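Owusu Bench Archive: Small Mechanisms, Gallery 12

Gallery 12 covers sprung and hinged parts that came through the Owusu workshop between October and December. Most arrived without paperwork. Each part gets an intake number, a tag, and a place on the shelf before any work is done to it. Captions are by Dayana Huerta, with corrections by Tonantzin Quezada. Where the two of us disagree on the name of a part, the caption uses the plainer word.

How the entries are arranged

Entries follow the order of intake, so related parts can sit far apart on the shelf. The intake number is the only reliable reference. Shelf labels were changed once in October, and the older labels should be ignored.

Lengths are taken in millimeters along the longest straight edge, with the part at rest. Curved parts are measured across the chord, end to end, and the figure is marked with a C in the log. Springs are not compressed for measurement. Parts with attached cables are logged without the cable length.

Terms used in the captions

Arm: any long member that swings or is meant to swing.
Bar: a straight metal member with no joint along its length.
Bracket: a small metal piece used to fix one part to another.
Plate: a flat metal piece wider than a bracket, bent or straight.
Mechanism: a housed unit whose inner parts have not been opened or identified.

Handling

Cables stay with the part they came on. If a cable has to be moved out of the way, move it by hand and do not clip it to the table edge. Padded surfaces are wiped with a dry cloth only. The Barberg solvent is for bare metal and has already dulled the padding on intake 57, so it is kept in the lower cabinet.

Parts that belong to one set are laid out together before tagging. The set gets one number, followed by a letter for each piece. Letters run left to right as the pieces lie on the table, and they carry no other meaning.

Gallery

Intake 191, pieces A to C. Two black mechanisms, each with a black cable. A, in the left hand, has a small perforated bracket on its upper edge. C, in the right, has an angled gray plate. B lies between them: a curved, padded arm with a spring and rod on the inner side, joined to a straight silver bar.
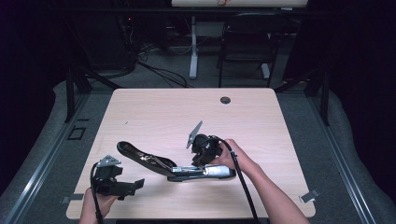 Notes on intake 191

Piece B is logged as a single assembly. The joint between arm and bar has not been taken apart, and its length is entered as 550 C, bar included. Quezada would prefer separate figures for the two members; the log has room for both, and the second entry is open.

A and C are listed as mechanisms until the housings are opened. The Vavutska parts sheets show nothing close to either one. The Gondik sheets have not been checked.

Corrections to any caption can be left in the log next to the intake number, with initials.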